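Home | Issues | Sections | For authors | Search

4. What ends up on the back of the counter

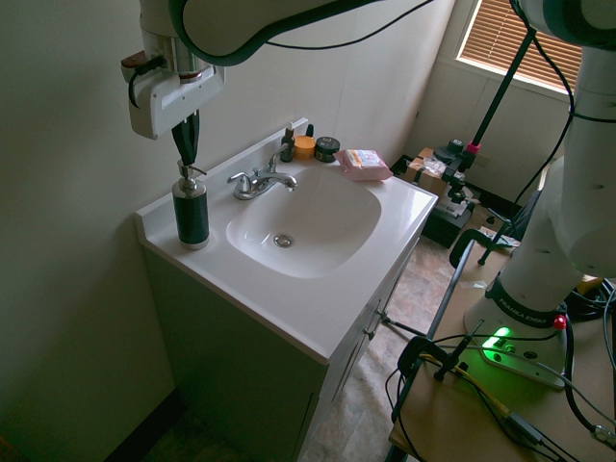

Figure 3. A vanity with an integrated oval basin. Soap dispenser at the left edge, small items in a row along the back, to the right of the faucet.

I want to slow down a bit in this section, because the back of the counter is where I changed my mind the most. When I started the Rodimora survey I figured the sink area would sort itself into two piles, things people use and things people forgot about. Then I went through the notes from all 172 bathrooms, and the pile I kept wanting to call "forgotten" was full of stuff people told me they reached for every morning. So that label went in the trash, and I went back to plain location: front edge, left side, right side, back row.

Figure 3 is a nice clear case of a back row (I'm fond of it, I'll admit). The soap dispenser sits by itself over on the left, and everything small has gone to the other side of the faucet, up near the raised edge at the wall. There's a little dropper bottle, a couple of round jars, and a wrapped bar of soap almost in the corner. Very different things, and yet they share one strip of counter, and the room in front of them is left for the bowl.

I coded a back row whenever three or more items stood closer to the wall than to the basin. It's a loose rule and I know it. A reader at Skukstead asked me why I didn't measure the gaps with a ruler, and my answer is that I tried that in the first 18 homes and hated it — people kept moving things while I was measuring, usually to be polite. The loose rule gave me steadier results when I coded the same counters again in April.

Two things about back rows surprised me. The first is that they lean to one side. A faucet in the middle splits the strip in half, and I expected people to fill both halves. Mostly they picked one and kept adding to it. In the Ayala apartments, where the vanities are all the same model, the right half won by a mile, and I still can't tell you if that's handedness, the swing of the bathroom door, or just where the first jar happened to land.

The second is how small the things are. Tall bottles hardly ever made it into a back row. People put them in the shower, under the sink, or out at the side like the dispenser in Figure 3. A pump needs a hand on top of it and some room for the spout, so an open edge of the counter makes sense for it, and when I asked people about this they looked at me like I'd asked why the toilet paper is near the toilet. Fair enough!

Wrapped soap deserves its own line. I logged it as "stored" at first, on the grounds that you can't wash with it yet. But a wrapped bar on the counter isn't really put away, and there was often a cabinet right underneath with space in it. I ended up giving these items a separate code, "waiting," and about 5 percent of everything in the back rows got it. Spare toothbrushes in their packs went there too. I'm less sure about gift jars with the seal still on, and I've left those out of Table 2.

The Clostine homes had shelves over the sink, so I treat them separately in Section 5. A shelf changes the whole picture, and most of what I've said here about corners and leaning to one side falls apart once there's somewhere higher to put a jar.

Contact the editors | Copyright held by the author | Back to top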